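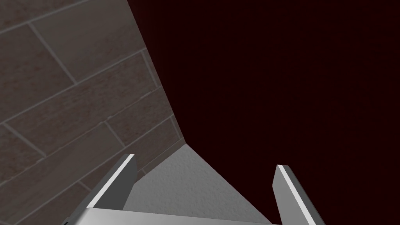 Plank-shaped wall tiles in a staggered pattern, grey-brown with pale grey grout lines. Rendered.

Komside Tile Layout Records: data card and README
Maintainer: Karthikeyan Salian
Last revised: June 1, 2018

Summary

Komside is a table of wall and floor tile layouts, one row per tiled surface. Each row gives the tile format, the bond, the offset between courses, the joint width, the grout shade and the position of the cut pieces. The current release holds 2,825 rows in 39 files, one file per building. The buildings are flats and small offices on the Ukamwood estate. There are no names of occupants and no flat numbers.

The table was put together for estimating cuts and waste. It has also been used to check drawings against what was laid.

File layout

Each file is comma-separated text in UTF-8, with a header row. Lengths are whole millimetres. The decimal point is used in ratio columns only. Empty fields mean not recorded. A zero means zero, and this matters for joint_mm, where butt-jointed surfaces do occur.

Columns

surface_id: building code, room code, surface letter
format_l, format_w: long and short side of a full tile
bond: stack, running, third, herringbone, other
offset_ratio: shift between courses as a fraction of format_l
joint_mm: nominal joint width
grout_shade: free text, lower case
first_cut: length of the cut piece at the datum corner
finish: free text from the surveyor's sheet

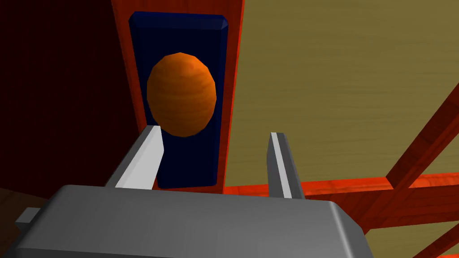

The bond column was filled in by two surveyors working apart. Where they disagreed, the entry was settled from the site sheet and the flag column set to 1. There are 78 flagged rows. Most are plank formats laid at an uneven offset, which one surveyor entered as running and the other as third. If your work depends on the offset, use offset_ratio and ignore bond.

Measuring

Surfaces were measured from the datum corner, taken as the left-hand internal corner when facing the wall. For floors the datum is the corner nearest the door hinge. Joint width is the mean of five readings, none of them within 200 mm of a corner. Corners were left out as the joints there are often opened or closed up to lose an error in the wall.

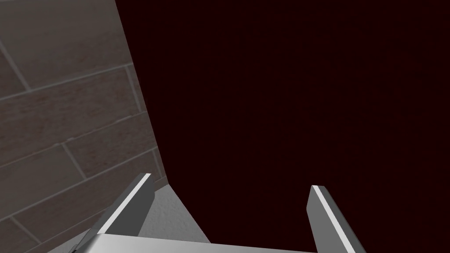
Tiled surface meeting a patch of light grey floor at a corner. Rendered.

Known problems

Grout shade was judged by eye. Pale grey, light grey and silver should be treated as one value. Older files also use the word stone, and we have not been able to match it to anything.

Wood-effect tiles are entered under finish as wood, timber or plank. In the Wei block files, plank refers to the shape alone and says nothing about the surface.

first_cut is missing for any wall that had a fitted unit in the datum corner on the day of survey.
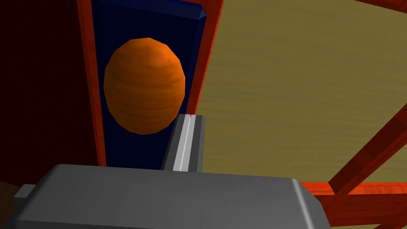

Room codes changed between the first and second releases. Zarkell, the script that reads the files, accepts both sets and writes out the newer one. It does not alter surface_id in the source files, so joins made outside Zarkell need the lookup table in codes.csv.

Version notes

1.0 First release. Walls only.
1.1 Floors added. Room codes changed.
1.2 Flag column added. offset_ratio worked out again for all plank formats. Three duplicate rows removed.

The next survey is planned for November and will cover stairwells, where the raked cuts need two further columns. Corrections should be sent to the maintainer with the surface_id and a copy of the site sheet.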